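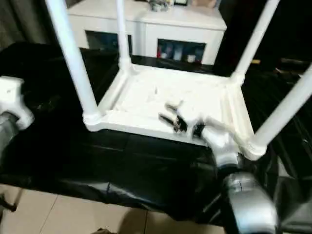

White stool, upside down on a black sheet.

March · by Fosar

1/ Played the Skekus online poker series this month. The main event drew 3783 entries and I finished 1604th, well short of the money.

2/ Started with 50 big blinds and lost half on one hand. Top pair, bad kicker, called three streets. I should have folded the turn.

3/ Moved over to the cash tables at Sanna after that. Slower game, same mistake once more. 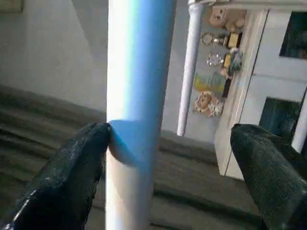 4/ Calling too wide on the river is my main leak. I went back through 70 hands and most of the losses were there. I put a note on my screen with one rule for big bets. One pair folds.

5/ Next up is the Erkia series. Same buy-in, smaller field.

Filed under: Poker, Tournament Diary

We use cookies to remember your settings. Accept | Manage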